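Ninwood Works, Equipment Planning Group
Minutes of the December meeting, bin picking cell 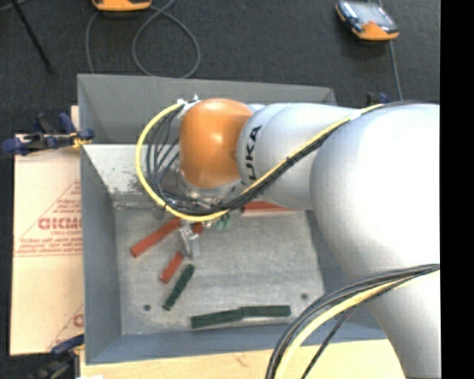 1. Opening

Meeting opened at 2:00 p.m. in the upstairs room. Present: production, maintenance, purchasing, quality, finance. Apologies from the night shift lead. The minutes of the last meeting were accepted with one correction: under item 4, "agreed to buy" should read "agreed to look at prices."

2. Where the trial stands

Production reported on the bench trial of picking mixed bars out of a metal bin. The arm is the KUKA, with the small metal gripper. The bin is clamped to a wooden table for now. Production would like to move to a full cell next year and asked the group to treat the trial as good enough to plan on.

Quality did not agree. The trial has been run with a small number of red and green pieces in the bin. On the floor the bins come in full, with bars tangled and jammed in the corners. Quality asked what the pick rate is with a full bin. Production said this has not been measured. Quality asked for that answer to be written down, and it is.

Finance asked why an arm that large is needed to lift parts that small. Production said the arm was already on site and cost the project nothing. Finance pointed out that the draft budget has a second one in it, at full price, and that "we had one lying around" does not explain buying another. Production will come back with the smallest arm that can reach both the bin and the conveyor.

3. Quotes

Purchasing has two quotes for the complete cell.

Tokiter: arm, gripper, vision, guarding, and installation. Delivery in 26 weeks. The quote assumes bars arrive "reasonably separated." Purchasing asked what that means and has had no reply. Training is extra.

Mallet: same scope without the guarding. Delivery in 17 weeks. Mallet's sales sheet claims 100 percent pick success. Maintenance asked on what parts. The footnote says plastic blocks, laid out in a single layer. The group gave the claim no weight.

Neither quote includes spare gripper fingers. Maintenance wants these priced before anybody compares totals, as fingers that go down into a metal bin all day will get bent. Purchasing to ask both firms.

4. Cables

Maintenance is unhappy with the cable routing on the trial arm and does not want it copied into the cell. The yellow cable and the black bundle run over the forearm and loop out past the wrist, with ties up at the top of the loop. Maintenance expects a loop like that to catch on the bin wall sooner or later. Production felt it was fine for a bench. Maintenance said that most of the bench setups in the building are still in use years later.

A dress pack from Mekell has been priced at $1,085 for one arm. Finance asked if it could wait until after start-up. Maintenance said no. Left in the budget, marked as required.

5. Bins and fixing

Quick clamps are not acceptable in production. Bolted locators to be drawn up. Quality raised the sloped bin walls and asked if bars lying against a wall can be gripped at all. Not known. Added to the test list.

Production proposed changing to a shallower bin across the whole line. Purchasing noted that the supplier's racks are built for the present bin, and that a change would bring in costs that appear nowhere in the draft. Not taken further.

6. Savings estimate

The draft claims payback in under two years. Finance went through it and found that it counts the whole of the sorting job as saved, with no time for clearing jams, refilling bins, or restarting after a stop. The estimate also assumes three shifts. The line runs two. Production accepted the second point and disputed the first.

The payback figure is withdrawn until there are numbers from a full bin. It is not to be used in the yearly plan or in slides.

7. Decisions

No order to be placed with either firm.
No deposit to hold a delivery slot, whatever discount is offered.
Trial to continue with full bins of real parts, mixed as they come off the truck.
Dress pack stays in the budget.

8. Actions

Production: full bin test, including bars against the walls. Record every missed pick, and every time a person has to step in.
Production: reach study for a smaller arm.
Purchasing: written meaning of "reasonably separated" from Tokiter. Price for guarding from Mallet. Finger prices from both.
Maintenance: drawing for the bin locators.
Finance: new payback sheet on two shifts, left blank where there is no data.

9. Any other business

Production asked if the group could approve the vision camera on its own, ahead of the rest. Refused, as the camera in the two quotes is not the same and may not suit the arm finally chosen.

Meeting closed at 3:40 p.m. Next meeting once the full bin results are in.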